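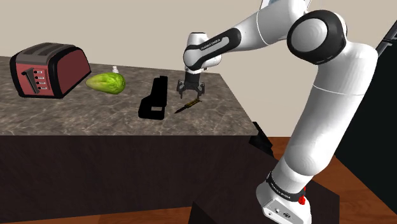 The arm gets the knives now

So Akville finally put the prep station through its simulator, and the knife pickup is mine to test! I used to be on the line at Bevden (8 years of lettuce, my poor wrists), and now I sit and watch a gripper hang over a blade.
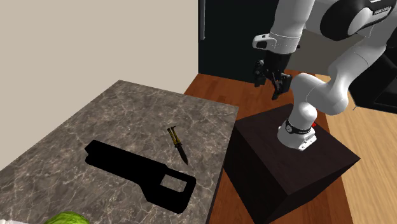 Covadonga Pastor thinks we'll all get bored and miss the chopping. Maybe! I ran 177 tries by Wednesday and was not bored once, just cranky. My old crew wants to know who picks the shifts when the arm goes live,
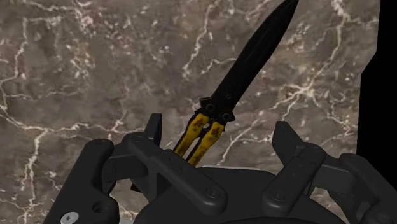
and I keep asking that upstairs, because so far all I hear about is grip.

92 shares
8 comments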